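We use cookies to remember your preferences. By staying on this site you agree to our use of them. Accept

My winter hands, and what finally calmed them down

Every year when the heating comes on, my knuckles start to crack. First they go a bit pink, then they feel tight, like a glove one size too small, and by December I'm wincing every time I squeeze a lemon. My mother had the same hands, and she rubbed cooking oil on them and got on with it.

Last winter was the worst yet. I had little splits on both thumbs and a red, itchy patch between my fingers that kept me up at night, and after weeks of grumbling, Lakshmi Rai (my neighbor here in Pomthorpe, and a very patient listener) told me to please go and see somebody. So I did. The doctor called it hand eczema, asked how often I washed up without gloves, and I'm afraid I laughed. 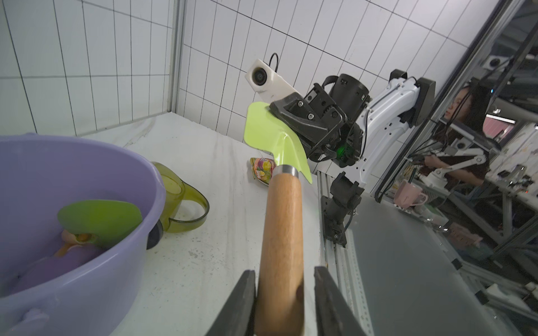

Page last changed: 10/15/18

She sent me home with a short steroid cream course for the bad patch and a great big tub of plain ointment, 500 grams of it, no perfume, nothing fancy. I was to put it on after every wash and again at bedtime - thickly, under cotton gloves. I felt ridiculous in those gloves! Sreekumar said I looked like a snooker referee. But I kept at it, and after 10 days I could make a fist without anything stinging.

The other change was soap. I'd been using a lovely lavender one that Divya Murthy gave me, and it broke my heart a little to move it to the guest bathroom. Now I wash in lukewarm water with a plain cream cleanser, pat dry, and take my rings off first, as soap likes to hide underneath them. Rubber gloves for dishes, with thin cotton ones inside so my hands don't get sweaty.

I still have flare-ups, mostly when I get lazy or when we've had a houseful and I've been at the sink all evening. Your skin may not be like mine, so do ask your own doctor, especially if anything is weeping or getting hot and sore. I've just started my second tub, and there's a small tube in my coat pocket for the bus.

Contact | Copyright 2018 | Back to top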